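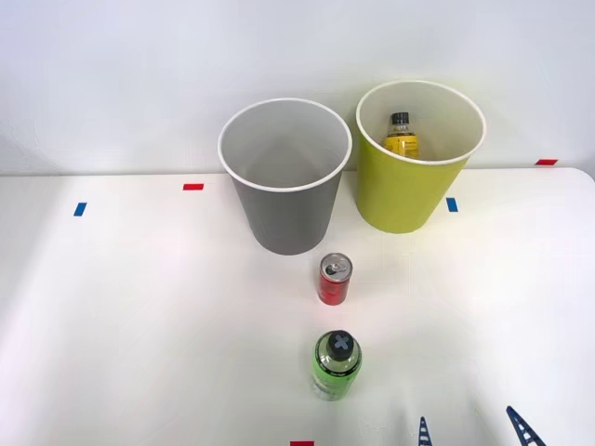 Una competición deportiva queda definida en buena parte antes de que se dispute el primer partido. El número de equipos, el formato, el reparto en grupos y el orden de los encuentros determinan cuántos días hacen falta, cuánto cuesta el torneo y qué probabilidad tiene cada participante de llegar a la final. De todas estas decisiones, el reparto en grupos es la que menos medios exige: para un sorteo por niveles en una liga local bastan papeletas dobladas y dos recipientes abiertos sobre una mesa despejada, del tipo del cubo gris de borde blanco de la fotografía, lo bastante hondos para que quien extrae la papeleta no vea los nombres. Lo que sí exige es un reglamento escrito, aprobado y comunicado con antelación.

# Capítulo 7. Formatos de competición y sorteo

## 7.1 Punto de partida

En el capítulo anterior se estudió la inscripción de equipos y la tramitación de licencias. Ahora suponemos que el plazo está cerrado y que el organizador dispone de una lista definitiva. Utilizaremos como hilo conductor la Copa Sekmont de hockey sobre hielo, con 12 equipos sénior, una sola pista y un calendario que comienza en noviembre. La pista de Flilton, sede de todos los encuentros, tiene un aforo de 1835 espectadores.

El responsable de competición, Tarek Tarawneh, recibió del club anfitrión tres condiciones. No se jugaría entre semana, ningún equipo disputaría dos partidos en un mismo día y el gasto en arbitraje no pasaría de 3000 euros en la primera fase. Las tres condicionan el formato, como se verá en el apartado 7.3.

## 7.2 Conceptos básicos

**Liga a una vuelta.** Cada equipo se enfrenta una vez a todos los demás. Con *n* equipos, el número de partidos es *n*(*n* − 1)/2. Para 12 equipos resultan 66 partidos.

**Eliminatoria directa.** El perdedor de cada encuentro queda fuera. Con *n* equipos se disputan *n* − 1 partidos, sin contar el del tercer puesto. Si *n* no es potencia de dos, algunos equipos quedan exentos en la primera ronda.

**Formato mixto.** Una fase de grupos precede a las eliminatorias. Con 12 equipos en cuatro grupos de tres, la fase de grupos suma 12 partidos. Si se clasifican los dos primeros de cada grupo, las eliminatorias añaden siete.

**Cabeza de serie.** Equipo que, por su clasificación previa, se coloca en el cuadro de manera que no coincida con otros de su nivel en la primera fase.

**Nivel de sorteo** (también *bombo*). Conjunto de equipos de fuerza parecida entre los que se extrae uno para cada grupo.

## 7.3 Elección del formato

La liga a una vuelta ofrece la clasificación más fiable, pues todos se miden con los mismos rivales. Sus 66 partidos, en una única pista y solo en fin de semana, ocupan demasiadas fechas para una copa. La eliminatoria directa se resuelve pronto, pero la mitad de los equipos que juegan la primera ronda viajan para un solo encuentro.

La Copa Sekmont adoptó el formato mixto. Cada equipo tiene garantizados dos partidos y el total se queda en 19. El precio es conocido: en un grupo de tres, uno de los equipos descansa mientras juegan los otros dos, y el que descansa en la última jornada no puede reaccionar al resultado ajeno. El reglamento debe fijar cómo se decide ese turno.

## 7.4 Procedimiento del sorteo

Los 12 equipos se ordenaron según la temporada anterior y se dividieron en tres niveles de cuatro. Vakness y Frimpong, finalistas de la última edición, quedaron en el primero. El procedimiento fue el siguiente:

1. Lectura en voz alta de la lista de cada nivel.
2. Colocación de las papeletas del primer nivel en un recipiente y de las letras A, B, C y D en el otro.
3. Extracción alterna de un equipo y de una letra.
4. Repetición con el segundo y el tercer nivel, con las cuatro letras de nuevo en su recipiente.
5. Firma del acta por los delegados presentes.

El acta recoge el resultado en el orden de extracción. Una lista ordenada por grupos puede añadirse como anexo, pero no la sustituye.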